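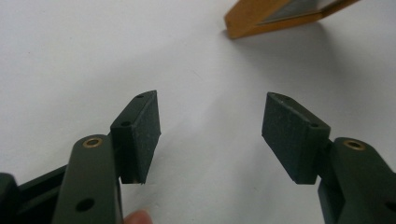 White tabletop, Clulwood

Hi, I'm Parvaneh, and I run Stisham, a little language school over the bakery in Clulwood. I started it with 3 students and a borrowed kettle, teaching Persian to grown-ups whose in-laws talked too fast at dinner. We're up to 77 now, and the kettle is mine!

Classes are small, they start at 6:30 in the evening, and we talk a lot – mostly about food and rent and other people's weddings. Grammar comes in when somebody gets stuck. A term costs $185 and the workbook is included. We take a break for all of August, so please don't call then (I'll be at my sister's). 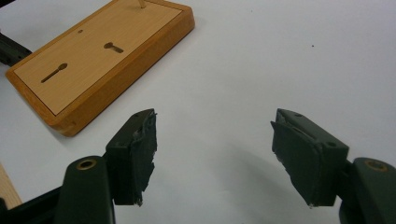 Rostam Abbasi wrote to us after his second term: "I finally called my grandmother without a cheat sheet. She corrected me 23 times and then asked when I'd call again."

New beginners' groups open each fall. Come up and sit in on one first if you like, the door's next to the bread shelf.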